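Two weeks into the Fistix trial and I still can't tell you who this laundry-folding service is for. Thread, 1/4

The pitch from Tadeo was simple. Lease the arm, pay per load, it learns your stuff. What they mean by "learns" is 200 practice folds before the subscription starts counting. You supply the cloth. You also supply the afternoon.

2/4 Tea towels, fine. Anything big and soft is another matter. It has to find a hem before it can do a thing, and a crumpled sheet of fabric is mostly fold and very little hem.
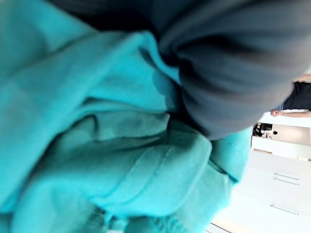 Trinidad Carretero reckons the December update fixed grip pressure. Maybe. I asked support for before-and-after numbers and got a link to the brochure, which has a lovely grey jumper on the cover and no numbers.

3/4 The fee is what bugs me. A failed fold is billed as a load — it's in the terms, second page, small type. Prieto at least gives you a credit.

4/4 I've got it for another fortnight and I'll keep going. If anyone's past the practice stage and happy with it, tell me what colour and weight of cloth you're using.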